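Thursday nights are robot nights at our place, and this week was all about looking after Slanina (yes, the arm has a name, and so does the gripper, which is Dula). She'd been putting bricks down a touch too far to one side, just enough that the studs wouldn't bite, and I'd been blaming my code for a fortnight. Wrong! Devendra Dwivedi came over, gave the fingers a gentle wiggle and found play in them straight away. Two screws. Two!

So off came the gripper, and we cleaned out the threads, put everything back and nipped it all up evenly, going corner to corner. Then I redid the tool offset from scratch. The old value was 102 mm and I'd typed in 100 at some point, no idea when, probably late at night. I do love it when a mystery comes down to something that small.

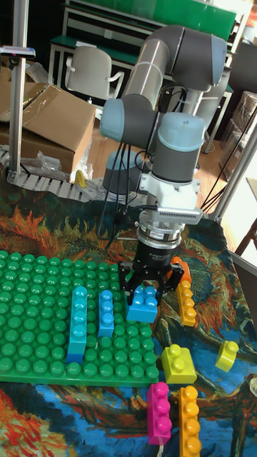 After that came my favourite bit, which is slow picks and places over the baseplate with one hand near the stop button. I start with the 2x2s because they're forgiving, then move on to the long ones, where any twist in the grip shows up at once. If you're doing this at home, check your cables while the arm is crawling along. Move the wrist through everything it'll need to do and watch where the loops go, and leave more slack than you think you want.

I've put the new offset in the notebook, along with a reminder to check those screws every 300 cycles. Next job is a proper brick feeder, so I can stop setting them out by hand. Devendra wants to call it Goludville and I haven't thought of anything better yet.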